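**Ticket 2965 — label printer drops off the network at the packing bench**
Opened by: Macarena Collado
Status: still open, see last entry

Okay, running log for this one so I stop repeating myself in chat. The Oprea label printer goes offline in Clusent a few times a day. The printer itself thinks everything's fine (green light, menu works, self-test page comes out perfect), but jobs sit in the queue and then all print at once when it wakes up. Yesterday I got 15 copies of the same spatula label in one go!

**First try.** Power cycled the printer and the little switch under the bench. Came back right away, died again before lunch. I also swapped the network cable for a new one from the drawer and moved it to port 4. No change.

**Second try.** Reinstalled the Oprea driver on the packing PC. The installer left the old queue behind, so for a while we had two printers with the same name and half the jobs went to the dead one. If you do this on another PC, delete the old queue first and restart the spooler. I lost most of an hour to that.

**Third try.** Looked at the address. The printer was on DHCP and had picked up one ending in 101, and Clusent had that saved by hand from whenever it was first set up. I gave the printer a reservation in the Soroveck router so it can't wander. This helped a lot — it stayed up the whole afternoon, and I got the kitchen items relabeled and back on the product page.
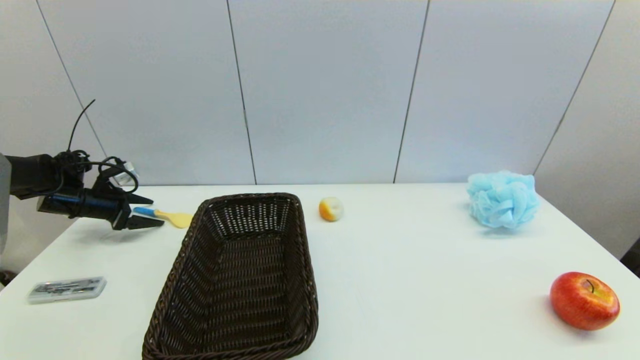

*Blue-handled utensil and the brown wicker basket, kitchen listing.*

**Fourth try.** Well, it dropped again overnight. The address hadn't moved this time, so the reservation is doing its job and something else is going on too. I found a sleep timer buried in the printer's web page under Ranisine power settings (why it's not on the front panel menu, I have no idea). Turned it off, saved, and then checked again after a restart, and it had gone back to on! Did it a second time with the admin login instead of the regular one and now it sticks.

**2022-08-21.** No drops so far this morning, but I've said that before. Leaving the ticket open. If it goes offline again, please don't restart it — ping it first, write down whether it answers, and then come find me. I'd also like to know if anyone has a newer firmware file than the one from November, the download link in our wiki is dead.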